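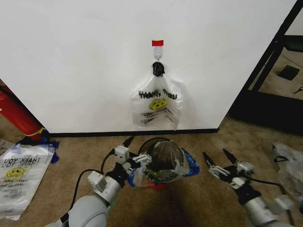
I have now spent more of my life thinking about plastic bags than I ever planned to, and I want to write some of it down before the holidays scatter my notes (and my brain).

The short version is that since August I've been driving the two-armed robot at Traseck by remote control, teaching it to tidy up. You hold a pair of handles, the arms follow your hands, and everything you do gets saved as one demonstration. Our goal is 2000 of them. As of this morning, December 15, 2023, I'm at 888, and I brought in cookies to celebrate, which went faster than any demonstration ever has!

Bags are hard, and I say that with love. A block stays a block, but a takeout bag has a new shape every time you let go of it. My first week I kept pinching the carpet along with the plastic, and the arm would tug and I'd feel terrible, as if I'd stepped on somebody's foot. Now I come in from the side, close the left gripper slowly, and keep the right one open and waiting in case I need a second hand. It's a bit like folding a fitted sheet while wearing oven mitts, except that you do get better at it.

The hook on the wall is its own adventure. A strip of red tape marks the spot, which helps me more than I like to admit, because judging depth through a headset is still my weak point. When something is hanging there I try to get hold of it down low, right over the trash can, with the other gripper open and well out of the way.
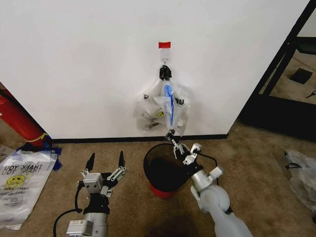 What I'd tell a new operator

Go slower than feels polite. I reviewed 82 of my early runs on the Barura viewer and you can practically hear me hurrying.

Rest your shoulders every 5 runs, even if you feel fine. I have a heating pad at home now.

And if you fumble, fix it and keep going. I used to throw those runs out, but the folks training the Flovier model asked me to keep them, recoveries and all. I was so relieved I nearly hugged the handles.

More after New Year's, when we start on towels.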